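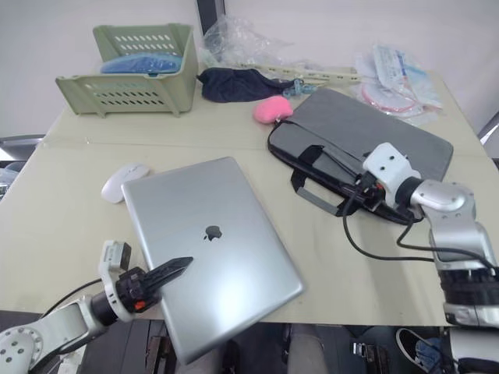 Tempo de leitura: 2 minutos

Voltei! Eu sei, prometi escrever toda semana e sumi desde que o semestre apertou, mas o clube de robótica engoliu a minha vida (e eu deixei, com gosto).

Para quem chegou agora: a nossa equipe se chama Gominar e está inscrita na categoria de tarefas domésticas e de escritório da Copa Szénási, que é em outubro. A nossa prova é guardar um notebook na capa usando dois braços. Parece bobo, né? Eu também achei, até tentar explicar para um braço mecânico o que fazer com um retângulo liso de alumínio que escorrega para todo lado, e com uma capa acolchoada cinza que tem alça, borda e vontade própria.

A ideia é dividir o serviço: um braço cuida do notebook e o outro cuida da capa. A Shirley Hebden, que é a nossa orientadora, insiste que a gente treine com o notebook meio torto na mesa, com a beirada passando um pouco para fora, em vez de sempre retinho no mesmo lugar. Segundo ela, jurado nenhum vai arrumar a mesa para a gente. Ela também não deixa tirar o mouse nem a cesta verde lá do fundo, e eu reclamei bastante disso no começo.

Até agora gravamos 842 tentativas, e a meta é chegar a 1.000 antes de começar a mexer de novo no modelo. Eu fiz 115 delas, quase todas depois da aula, comendo bolacha com uma mão só (desculpa, Maureen, as migalhas eram minhas). O regulamento dá 15 minutos por equipe, contando a montagem, e é aí que eu perco o sono! Os cabos pretos do braço direito fazem umas voltas em cima da capa, e eu vivo pensando em qual vai enroscar primeiro.

A Maureen Greenwood está reescrevendo a parte do nosso programa, o Josus, que decide quando cada garra pode soltar. Eu fiquei com a planilha, que é menos glamouroso, mas alguém precisa anotar em que posição a capa estava em cada rodada, e a minha letra no caderno já não dava mais.

Dia 20 de julho tem treino aberto no laboratório, e quem quiser pode vir ver e até pilotar um pouquinho. Deixem um comentário aqui embaixo se forem aparecer, que eu aviso o pessoal da portaria. E levem bolacha!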